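Handout 4: Working rules for two-arm table cells
Module leader: Dzifa Tsikata
Revised October 24, 2025

Read this before your first supervised session. It covers the small rail-mounted cells only. The Clindero palletiser has its own sheet and a separate induction.

1. Before power on

Check that both bases are tight on the rail. Move each arm by hand through its range with the power off and watch the cables as you go. A cable that pulls tight at any point must be re-routed and checked again.

Find the stop button and press it once as a test. If the arms do not lose drive, switch off at the wall, hang the red tag and tell whoever is on duty.

2. Speed and reach

For all student work the speed limit at the gripper is 306 mm per second. The floor line is 1160 mm from the front of the rail. Stay behind it whenever the arms are live, including when they are holding still. An arm that is holding still may only be waiting for its next command.

The limits are set in the Jarex settings file. Do not edit your own copy to get round them. If a task needs more speed, put the request in writing to Emerson Brandão, who signs off all changes.

3. Shared space

Each arm has a home side. Only one arm at a time may enter the middle zone, and the program must ask for the zone before it moves in and release it after it moves out. Most of the knocks logged in July came from programs that asked for the zone and never gave it back.

4. Laying out the table

Objects are part of the risk assessment, so they go down in the same place each time and the layout is written on the run sheet. Put the things each arm will handle on its own side and leave the middle clear, as with the blue tray and donut on the left here and the placemat with its plate, utensils and cup on the right. Nothing made of glass. Cables must have enough slack to follow the wrist, and their loops should be kept away from anything that could be tipped over. Food used in a run is thrown away at the end of the session and must not be eaten. Record any change to the layout before the next run, even if you only turned a plate.

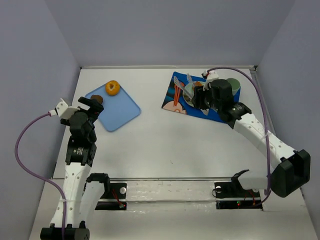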